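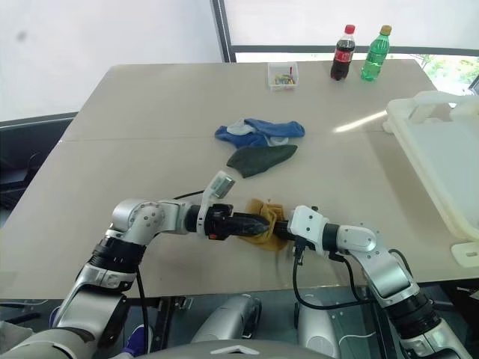 3 December 2019

Budget day. Ruairi wants the equipment list for next year by the end of the week, so I'm writing down where I've got to before I forget which quote said what.

Biggest item is gripper fingers. We keep going through them on the cloth work. The tips wear at the point where the two hands pinch the same piece of fabric, and after that thin stuff like socks slides out. Aitken quoted 386 for a set, both hands, shipping included. Velari is cheaper per set but won't sell fewer than 5, and their lead time is vague. I'd go with Aitken and order 3 sets. If the Velari people come back with a firm date I'll look again.

Wrist cameras: one spare, no more. Hendrik asked for two. The spare we bought in July is still in its bag, so really that makes two anyway. Told him.

Cables. The ones at the wrists hang free and swing when the arms move, and I don't like how far they loop out when an arm reaches to the back of the table. Hendrik thinks clips and sleeving will do it. Brevis has a proper dress kit for 1,339, which is a lot for what looks like brackets and hose. Asked them if they sell the brackets alone. No answer yet.
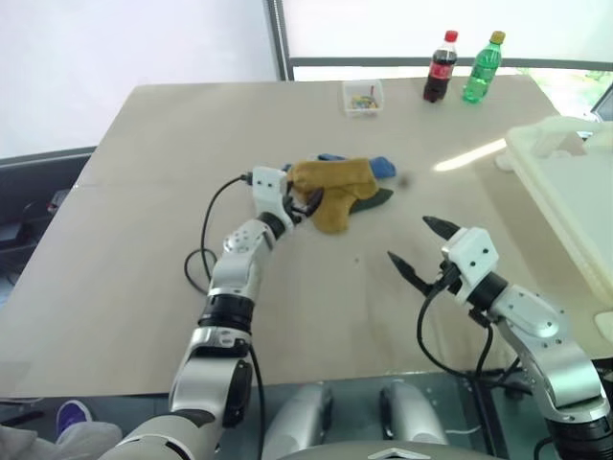 Table: keep it. I had a line in for a one-piece top to get rid of the seam, but the fabric doesn't seem to catch on it and I'd sooner spend the money on light control. The glare from the window moves across the top all day and we lose runs to it in the afternoon. Roller blind for the big window, blackout if facilities will let us. Need to measure the opening, including the post. Vokuvik does made-to-measure, waiting on a price.

Test items: small money, comes out of consumables. More socks in plain colors, a few more yellow cloths from the same batch if the shop still has them. Bottles we can get at the grocery store as before – keep the receipts this time, Hendrik.

Not asking for this year: second workstation, new trays, service contract. Ruairi may push for the contract. I don't think we'd use it enough.

To do
Chase Brevis about brackets
Measure window
Ask Aitken if the quote holds past the new year
Send list to Ruairi, copy Hendrik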